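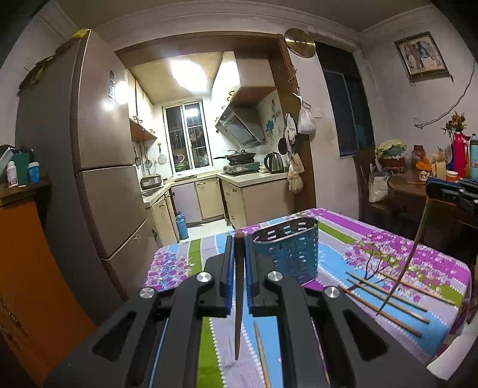
Wooden chopsticks, dark brown and light brown.

November 28, 2025. Finish trials, small woodenware. Oil uptake and cure.

Continuing from the July batch. Spoon blanks this time, maple and beech, all sanded to the same grit and weighed before oiling. Coro is the thin oil, Rusta the heavier one with wax in it. Both wiped on, left to soak, wiped off, racked on edge.

Uptake on the first coat, mean per blank:
Coro on beech, 203 mg
Coro on maple, 147 mg
Rusta not usable. The wax skinned over in the dish and I could not get a steady reading on the scale. Repeat with a fresh can.

Second coat went on before the first had fully cured, which was my mistake. The end grain on the beech bled oil overnight and left rings on the paper. Wiped back and put on the rack again. Leave 9 days between coats from now on, regardless of how dry the surface feels.
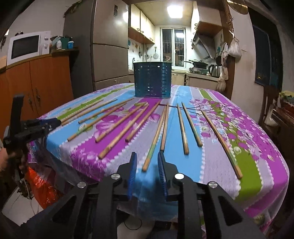
Grain raising is still the main complaint with the thinner oil. After one wash the maple is fine on the faces and rough along the edges. Wendelin Ortner suggests wetting and resanding 2 times before any oil goes on. I have done it once on past batches and the edges came up anyway, so it is worth the extra pass. His other point was that narrow stock should be judged at the tip, where there is more end grain for the size and the finish wears first. Agreed. Our test blanks are too fat to show this.

Smell: Rusta noticeable at arm's length, Coro only close up. Neither acceptable yet for anything that goes in the mouth.

To do:
Cut tapered blanks from the beech offcuts
Ask Thaweesak for the cure data on the new lot
Recalibrate scale, drifting again at the low end
Move the rack away from the heater
Suluvetti sample still unopened, start it with the tapered blanks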